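Laundry Is Still Winning
April 30, 2021

I have a confession to make before we get into the robot stuff. I fold laundry badly, I've always folded laundry badly, and my interest in household robots is about ninety percent selfish. When people ask me which chore I'd hand over first, they expect me to say dishes or vacuuming. Nope! Vacuuming is pretty much handled (mine bumps around under the couch all afternoon and eats phone chargers). Dishes have a dishwasher. It's the clothes.

So when a reader wrote in after my April post on warehouse picking and asked "okay, but when do I get one that folds?", I went down the hole for a couple of evenings, and this is what I came back with.

The shop floor first, as that's where the money is. I spent a morning last year at Skyrme, a small plant that packs bathroom fittings, and they had an arm there loading boxes all shift long. Very good at it, too. The boxes are all the same size, they arrive the same way up, and the arm puts them in the same spot. A guy on the line told me they retrain it in 15 minutes when the box changes. Lovely. Then I asked about the cloth bags the faucets go into, and he laughed and pointed at three people at a table stuffing faucets into bags by hand.

That's the whole problem, really. A box is a box from every side. A sweatshirt is a different shape every single time you pick it up, and half of it is hiding under the other half. You grab what you think is a sleeve and it's the hem. I do this too, but I can feel it straight away and give it a shake, and I don't even notice I've done it.

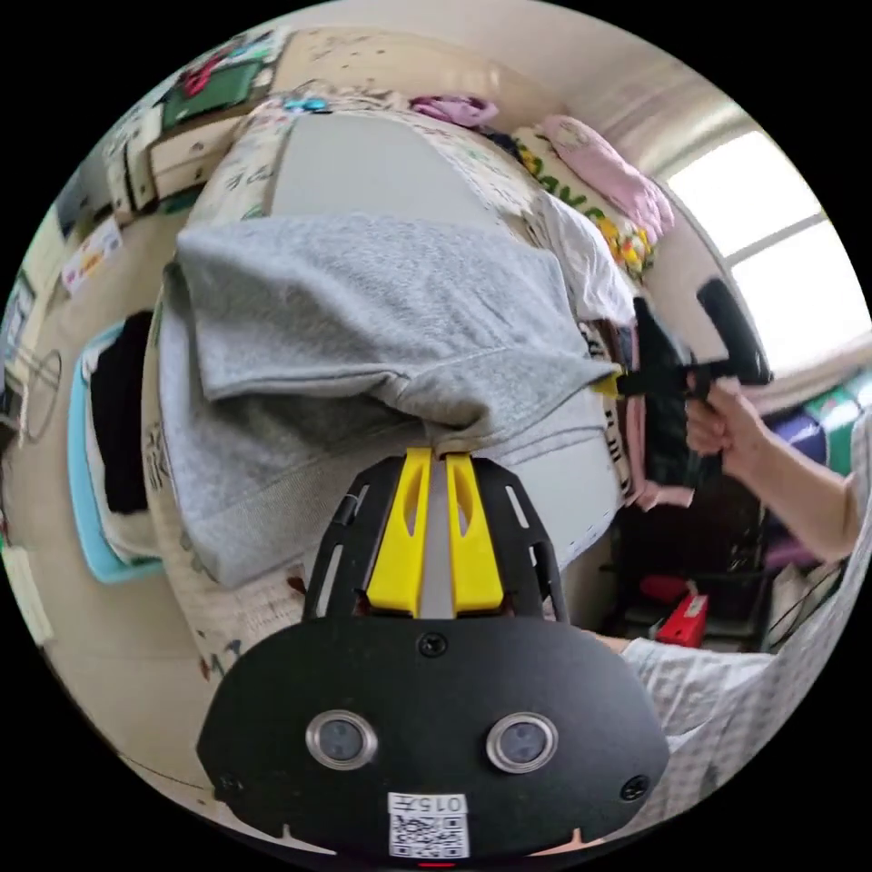

And bedrooms are nothing like Skyrme. Every demo video I've watched has a clean white table, one T-shirt, perfect light. Gudau put one out that I must have watched six times, and it is impressive, the shirt ends up as a nice little square. But look at what a person really deals with on laundry day. There's a heap of stuff on the bed, something dark tangled up with something striped, blankets in the way, a pattern on the sheet. Even deciding where one thing stops and the next one starts is a job, and that's before any folding has happened.

What gives me some hope is that two hands seem to go a long way. One pinch at each side, lift, let the thing hang, and gravity does a bit of the sorting for you. My grandmother did it exactly like that, snap and all. You don't need fancy fingers for a big soft sweatshirt, just a decent grip in two sensible places. It's knowing which places that's hard. And then doing it again with a fitted sheet, which I wouldn't wish on any machine.

Skitton (the folding cabinet, I've written about it before) gets around this by making you clip each item in yourself. I tried one at a friend's place and I'm sorry, but by the time I'd clipped five shirts I could have folded them. Badly, sure, but folded. Gustside says its home model will take clothes straight from the basket. I'd love to see that with my basket, the one with the socks inside the jeans.

My guess, for whatever it's worth: towels first, and in hotels and laundries well before they get to my place. Then T-shirts. Sweatshirts with hoods, I'm giving it over 5 years, and I'll happily eat my words if somebody ships one sooner.

In the meantime there's a load in the dryer that's been there since yesterday morning, so I'd better go and deal with it. If you've had any kind of folding gadget in your house for longer than a month, tell me in the comments, and tell me whether you still use it.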